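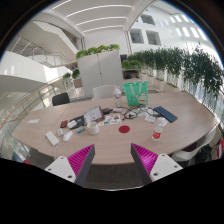 # Shared table

A **shared table**, also called a common table or communal worktable, is a large table placed in a public or semi-public part of a building and used by several people without assigned seats. Shared tables are found in atriums, libraries, college buildings, office lobbies, and cafés. They differ from conference tables in that they are not reserved for a single group, and from dining tables in that meals are only one of their uses.

## Form and placement

Most shared tables are rectangular and longer than they are wide. Wood and wood-grain surfaces in light shades are common in bright interiors, where a dark top would show dust and glare. The table is often set on carpet, which reduces the noise of chairs and dropped objects in a tall, open space.

In an atrium, the table usually stands away from the main walking route but remains in view of it. The Stellmont building guide, a planning handbook used by a number of college facilities offices, recommends a clear passage on all sides and advises against placing a shared table directly under a stair.

## Objects on the table

The contents of a shared table change through the day and reflect the mixed purposes for which it is used. Writers on interior planning generally divide them into equipment, paper goods, drink containers, and bags.

### Equipment

Small electrical items make up much of what is left on a shared table. Power strips, adapters, and computer mice are typical. Where the table has no built-in outlets, a strip is laid on the surface and its cable is led over the edge to the floor. Cables that are not in use tend to collect in loose tangles, and most house rules ask that they be coiled or removed at closing time.

### Paper goods

Loose sheets, cards, folders, and printed notices are common. Sheets of stickers and other craft supplies appear where the table is also used for clubs or informal classes. A printed sheet may be mounted on a board or box and propped upright so that it can be read by persons approaching the table.

### Drink containers

Mugs, reusable drinking bottles, and bottled beverages are permitted at most shared tables, although open cups are sometimes restricted near equipment. At the Gronow Center, where the rules were revised in September, mugs are allowed on the table but must be kept apart from power strips. Bottles with screw caps or fitted lids are accepted without restriction.

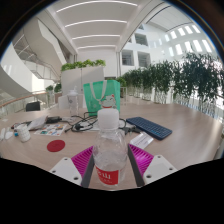
Containers left overnight are treated as lost property under the same rules and are held for 12 days before disposal.

### Bags

Soft shopping bags are frequently set on the table itself, especially where there are no hooks or shelves nearby. Printed bags, including those with cartoon animals, are easier for their owners to identify than plain ones. Large backpacks are normally placed on the floor or on a chair.

## Customs of use

Users of a shared table ordinarily claim a space by setting down an object. A folder or a mug is widely understood to mark a place for a short absence. Practice varies as to how long such a claim lasts. In a 700-word leaflet prepared for the Hepburn Library, Murdo Skinner set the limit at two hours, after which staff may move unattended belongings to the end of the table. The leaflet also distinguishes between a claimed place and a claimed surface, holding that a single user should not spread materials beyond the width of one chair on either side.

Conversation is generally accepted at atrium tables and discouraged at tables in reading rooms.

## Care and maintenance

Wood-grain tops are wiped with a damp cloth and dried at once. Rings left by mugs and bottles are the most frequent complaint, followed by adhesive residue from stickers and tape. Residue is softened with warm, soapy water and lifted with a plastic scraper. Metal blades are avoided.

The Torkau maintenance schedule, adopted by several of the institutions named in this article, calls for the table to be fully cleared every nine days so that the surface and the carpet beneath it can be cleaned.

## See also

- Conference table
- Reading room
- Lost property
- Cable management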